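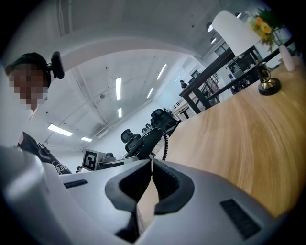

Our college robotics club (Haugland, second years mostly, 26 of us when everyone turns up) has got a project due at the end of November and I'm stuck on what must be a really basic bit of it. We're collecting demonstrations with hand-held grippers, so a person does the task by hand, and then the recordings get used to train the arm to do the same job. The task we picked is putting cutlery into a tray. Spoons and forks go fine! Paper napkins are a nightmare. The two black fingers have ribbed pads on the inside and they meet up at the tips, but there's still a narrow gap behind that gets wider further down, so anything thin that isn't right at the tips just flaps about in the gap or slides out. I've been telling people to pinch with the very ends and they forget after five minutes — me included. Do we change the pads, change the fingers, or just keep nagging? I should say the fingers belong to the department, so I can't go at them with a file. And if we do change something halfway, is everything we've already recorded wasted? We've got over 100 demos and I'd cry.
posted by dodomau_dan, 3 replies

tessellate
Don't change the fingers. Fingers that meet at the tips first are pretty normal, ours do it as well, and if you made them close flat all the way down you'd probably lose some of your grip on the spoon handles. What I'd try is something thin and grippy over the ribs, just on the last bit near the tip. We used the rubbery stuff that goes under rugs, cut into strips and held on with double-sided tape. It comes off cleanly, so your department shouldn't mind (ask first though, our technician was not amused the one time we didn't).

Important bit: whatever you put on the hand-held one has to go on the arm's gripper too. Same stuff, same thickness, same place. We forgot in our first year and the arm dropped everything on the day, in front of parents.

On the old demos, I'd keep the spoons and forks. Train once with them and once without and see which does better. Chuck the napkin ones where it slipped, unless the person picked it up again properly, because a recovery is quite handy to have in there. Also watch a few back before you decide. I was convinced ours were rubbish and most of them were all right.

pipwick
just use thicker napkins lol. or fold them in half twice

Margit Engebretsen
I help with a school club and we had a very similar thing with the envelopes in our Triltia project, so a few odds and ends in case they're useful.

Folding the napkin isn't a daft idea, provided your rules allow it. A folded edge standing up a bit is far easier to catch than one lying flat on the table. If it has to be flat, get people to slide it to the table edge and pinch the bit that overhangs. It looks fussy but the arm can learn it, and you get the tips round both sides without scraping the wood.

For the nagging, we gave up on telling people and put a small dot of bright paint pen near the end of each pad. If the dot wasn't over the paper you weren't allowed to close. It worked better on the 12 year olds than on the grown-ups. Do it to both grippers, same as tessellate says about the rubber, and do it at the start of a session so you know which recordings have dots and which haven't.

One more — please keep the square markers clean and flat. We had a corner peel up and spent 2 whole evenings blaming the software.

dodomau_dan
Thank you all!! Rug stuff is ordered, and I've asked about the paint pen, no answer yet. Tried the table edge thing at lunch and I got the napkin 2 times before the bell went, so I'm calling that progress. Will report back if I remember. pipwick, the napkins are in the rules, sadly.

Related
Gripper opens too slowly after a firmware update, club kit
How many demonstrations for a simple pick and place?
Zuvatport meet: what do we need to bring?
Square marker keeps dropping out under bright ceiling lights
Best tape for rubber on plastic?
Splitting jobs fairly in a big robotics club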